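I bought the tub chair in August, mostly because it was the only one in the shop I could sit in for an hour without getting up to stretch. It's a gray-blue fabric with a bit of speckle in it. Costel Rusu, who lives two doors down, helped me get it up the stairs, and we took a strip of paint off the landing doing it.

The white came later. I wanted something light and shaggy to go with all that gray, and I ended up ordering from Tumine. It has black flecks scattered through the white, and it sheds. For the first 12 days I was picking white threads off my socks. It has slowed down now.

It spends about as much time on the carpet as it does anywhere near the seat. I've stopped minding. The carpet is pale, so the stray threads don't show much, and a quick pass with the vacuum gets most of them.

The chair and the white fringe:
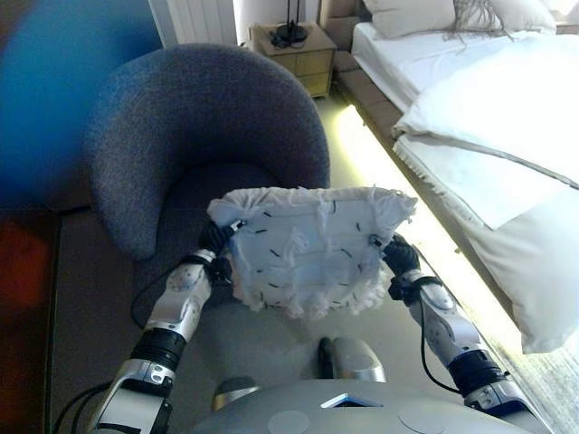
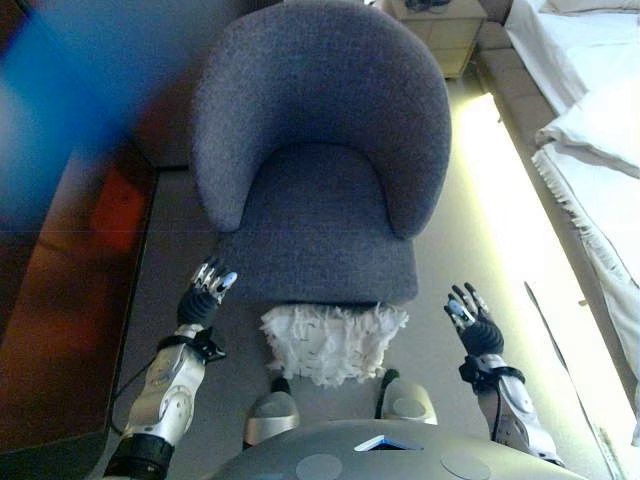
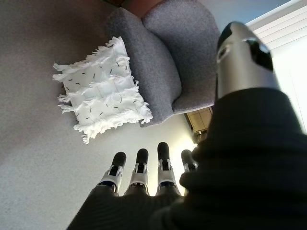 How do you clean shaggy fringe without ruining it?

Shake it outside first, then wash it cold on the gentle cycle inside a mesh bag, and lay it flat to dry. Check the label before any of that. Mine took around 20 hours to dry in February with the heat on low. Comb the strips out with your fingers while they're still damp.

The chair itself only gets the brush attachment once a week. Next I have to touch up the landing, and I still have half a can of the old paint in the closet.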